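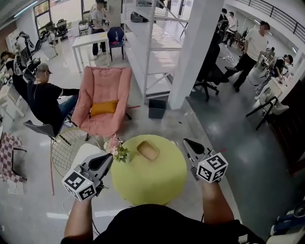 Updated rules for recording sessions with hand-held grippers

The Sallmont floor now has one set of rules for everyone who records with the hand-held grippers. Until June each project kept its own sheet. The Yip sheet and the Flirent sheet disagreed on several points, and people who moved between the two had to guess. The new sheet replaces both. A printed copy is in every gripper case.

Before you start

Wipe the faces of both marker cubes with a dry cloth. Do not use spray. A cube with a scratched or lifted face goes back to the equipment shelf with a tag on it, and you take another pair. Never swap a single cube between pairs. The calibration is stored per pair, and a mixed pair gives hand positions that look fine on the screen and are wrong in the file.

Close and open each gripper fully five times. If the fingers stick or the tips do not meet, do not record.

Set out only what the task card lists in the middle of the table. Flowers, cushions and other furnishings may stay where they are, including on the table, as long as they are clear of both hands. We want ordinary surroundings in the recordings. Please don't tidy the whole area between sessions.

During the session

Keep both cubes turned so that the markers can be seen. Crossing your wrists hides one of them, and a session with long gaps in tracking gets thrown out. Move at the speed you would use at home. Several people slow down when they know they are being recorded, and the Zasix reviewers have sent back 940 clips for that in the current batch.

If you drop something, leave the clip running, pick the object up with the gripper and carry on. If you have to use your fingers, stop and mark the clip as failed. Failed clips are kept and are paid the same.

Take a break after 100 clips or when your wrists get tired, whichever comes first. The daily limit is 300 clips per person. It applies across all projects, so clips for Yip and clips for Flirent count together.

Other people on the floor

Most sessions take place while others are working or walking through. Everyone who may pass near a table has to have signed the recording notice. Visitors sign at the door. Faces are blurred before any file leaves the building, but that step doesn't replace the signature.

Anyone who asks for a clip to be deleted gets it deleted. Write down the time and the table and send both to the data desk, extension 1599. You don't need to ask for a reason.

The old sheets should go in the recycling.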